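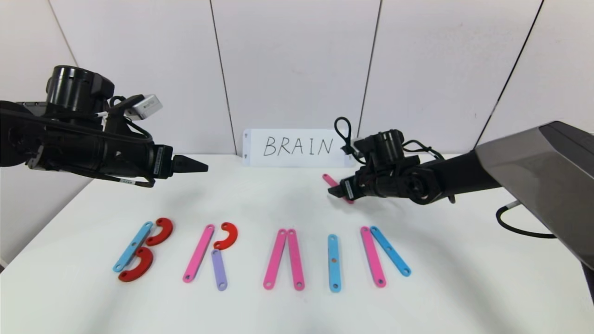 A card reading BRAIN at the back of a white tabletop, with colored bars and curved pieces laid out to spell the word.

Section 3: Putting Your Nesholm Activity Table Together and Getting It Level

Welcome back! If you have come straight from Section 2, you should now have all the parts out of the box and spread over a clean rug or a couple of old blankets, and you should have checked them against the parts sheet. If you skipped ahead (we do it too), please go back and check the parts first. Finding a missing bolt before you start is a small annoyance. Finding it with the table upside down and one leg on is a much bigger one.

The Nesholm is a full-size activity table for homes, classrooms, libraries and anywhere else people like to sit down together with paper, puzzles, blocks, beads or a big pot of glue. It goes together with one wrench, which we include, and two adults, which we are sorry to say we do not. Most people finish in an evening.

Before you begin

Pick your spot first. The assembled table is 2182 mm long, and we ask for a clear stretch of floor 2500 mm long so that you can get around the ends while you work. Measure the doorway too if you plan to build in one room and use the table in another. The legs come off again without much trouble, but you will be happier building it where it is going to live.

You will need:
The wrench from parts bag A
A Phillips screwdriver (a hand one, please)
A level, the longer the better
Two adults for the lifting steps
A small dish for bolts and washers

CAUTION: Do not use a power driver on any of the leg bolts. The threaded inserts in the underside of the top are set at the factory, and a power driver can pull them out before you feel anything go wrong. Damage of this kind is not covered by the Pornance warranty.

CAUTION: Keep small children and pets out of the room until the table is on its feet. The bolts and caps are small enough to swallow.

3.1 Attaching the legs

1. Lay the top face down on the blankets. Leave the protective film on the face for now, even if it is peeling a little at one corner and driving you crazy.

2. Find the four corner plates. Each one is stamped with a letter, A through D, and the same letter is printed on the underside of the top. Match them up. The plates look alike, but the holes are drilled a little differently for the left and right sides.

3. Set each plate in place and start all of its bolts by hand, three or four turns each. If a bolt fights you in the first turn, back it out and start over. It is probably going in crooked.

4. Once every bolt on a plate has been started, snug them with the wrench, working corner to corner. Snug means the washer no longer spins under your finger. Save the real tightening for step 7.

5. Slide a leg onto each plate with the small round window facing outward. You should feel it drop into the notch. A leg that sits a little proud has not dropped all the way, so give it a gentle tap with the heel of your hand.

6. Fit the long crossbar between legs B and C, with the printed arrow pointing toward the floor (which at the moment means toward the ceiling, because everything is upside down).

7. Now go around and tighten everything, plates first, then legs, then the crossbar. Firm hand pressure on the short end of the wrench is enough.

Note: A faint creak from the crossbar while you tighten is normal. It settles down after the table has stood for a day or so.

3.2 Fitting the Tordale floor glides

Your table ships with one set of Tordale glides, the screw-in feet that let you level it and that keep it from marking the floor. There are two kinds of pad in the bag. Use the felt pads on wood, tile or vinyl, and the smooth plastic pads on carpet.

1. Press the correct pad into each glide until it clicks.

2. Screw a glide into the bottom of each leg, all the way in, then back it out two full turns. That gives you room to adjust in both directions later on.

3. Check that each glide turns freely with your fingers. If one feels gritty, unscrew it, wipe the thread with a dry cloth and try again. Please don't oil it. Oil works its way into the felt and ends up on your floor.

3.3 Turning the table over

This is the two-adult part. Take off rings and watches, move the dish of leftover hardware well away, and agree out loud on which way you are going to roll before anybody lifts.

1. Stand at opposite ends with your hands on the edges of the top, never on the legs.

2. Lift the table a little and roll it onto its long side. Let it rest there on the blanket while you both catch your breath.

3. Lift again and set all four feet down together. Landing on two feet and letting the other two drop is the most common way a leg plate gets bent.

4. Peel off the protective film, starting at a corner and pulling low and slow. If a strip tears and stays behind, warm it with your palm and lift it with a fingernail. Keep knives and scrapers away from it. 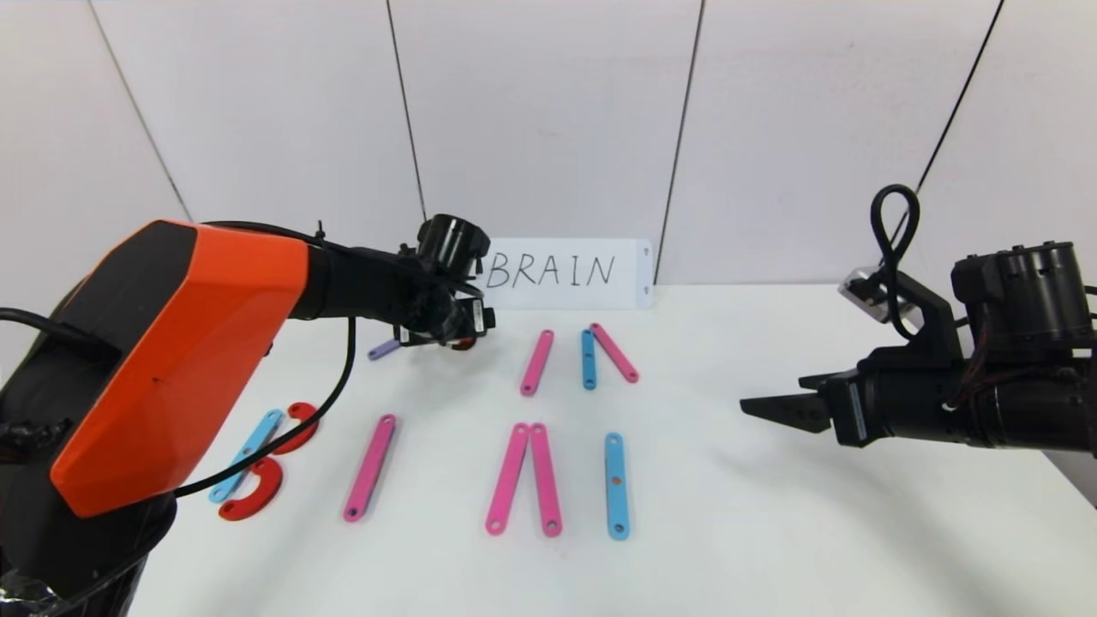
Can I use the table right away, or does it need to rest overnight?

Light use is fine as soon as the film is off and the bolts are tight. We ask you to hold off on anything heavy, such as a sewing machine or a stack of encyclopedias, until you have leveled the table and gone over the bolts one more time the next day.

3.4 Leveling

Very few floors are truly flat, and a long table is wonderfully good at letting you know. Take your time with this part. A few patient minutes now will spare you folded cardboard under one leg for the next ten years.

1. Press down on each corner in turn. If the table rocks, find the foot that lifts and turn its glide outward until it just touches the floor.

2. Place your level across the middle of the top, the short way. Adjust the two glides on the low side by the same amount.

3. Turn the level the long way and do the same thing at the low end.

4. Go back and check the short way again. It will have moved a bit. It always does.

5. When you are satisfied, hold each glide still and tighten its lock ring upward against the leg.

Note: If a glide has been turned out so far that you can see the red band on the thread, stop and turn it back in. Use a Tordale spacer under that foot and start the leveling over from step 1.

3.5 Setting the height with the Hegazy crank (crank models only)

If your table came with the Hegazy crank, you can set the height to suit whoever will be sitting at it. The highest position puts the tabletop at 800 mm. Tables without the crank are fixed, and you may go right on to 3.6.

1. Clear the top completely. The crank is made to lift the table and only the table.

2. Pull the crank handle out of its clip under the front edge and push it into the square socket until it stops.

3. Turn clockwise to raise and counterclockwise to lower. Turn steadily. You will feel a soft click every half turn, and this is how it should be.

4. When you reach the top or bottom stop, the handle goes stiff. Leave it there. Forcing it past the stop strips the gear, and the replacement is part 272, in case you are reading this a moment too late.

5. Put the handle back in its clip. Handles left in the socket catch on pockets, sweaters and passing toddlers.

CAUTION: Keep hands, feet and chair arms out from under the table while it is being lowered.

As for what height to choose, have the person sit down with their feet flat and their elbows bent. The tabletop should come just at the elbow or a hair below it. For a mixed group, set it for the grown-ups and give the little ones a firm cushion or a booster. That works better than setting it low and asking the adults to stoop all afternoon. If you have people who like to stand while they work, the top position suits most of them for cutting and sorting, though it is a little low for tall folks.

3.6 First cleaning

There may be a slight haze on the surface left by the film. Mix a few drops of dish soap into a bowl of warm water, wring out a soft cloth until it is barely damp, and wipe the whole top in long strokes. Dry it with a second cloth.

For everyday messes, the same soap and water will take care of washable marker, poster paint and most kinds of food. White glue is easier to remove if you let it dry completely and roll it off with your thumb. Permanent marker needs a little rubbing alcohol on a cotton ball, and it is worth testing a hidden spot first.

Please do not use:
Scouring powder or steel wool
Nail polish remover
Furniture wax or spray polish
The rough side of a kitchen sponge

Hot pans and glue guns should always go on a trivet or a thick board.

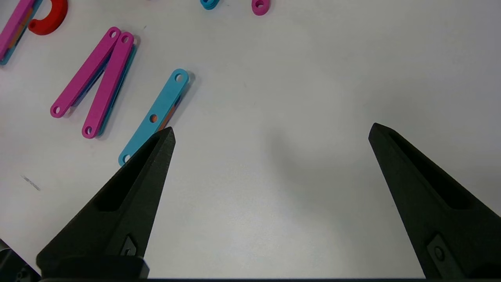

Light blue bar on a white tabletop.

3.7 The next-day check

New tables relax a bit overnight as the joints settle and the room warms and cools. Before you call the job done:

1. Go over every plate bolt with the wrench. You may get an eighth of a turn out of some of them.

2. Push gently on one end. A small sway that stops at once is fine. If it keeps going, look at the crossbar first and then at the lock rings.

3. Check the level one last time.

4. Put the wrench, the spare caps and this booklet into the envelope and tape it to the underside of the top. You will be very glad of it when you move house.

After that, a quick once-over every six months is plenty. In a classroom or library, where tables get dragged around, do it at the start of every term.

If something still isn't right, look through the troubleshooting list in Section 5, and if that doesn't help, write to Pornance customer care with the code printed on the sticker beside plate D. Section 4 covers adding the side shelf and the paper roll holder. Leave the table standing level for one night before you start on either of them.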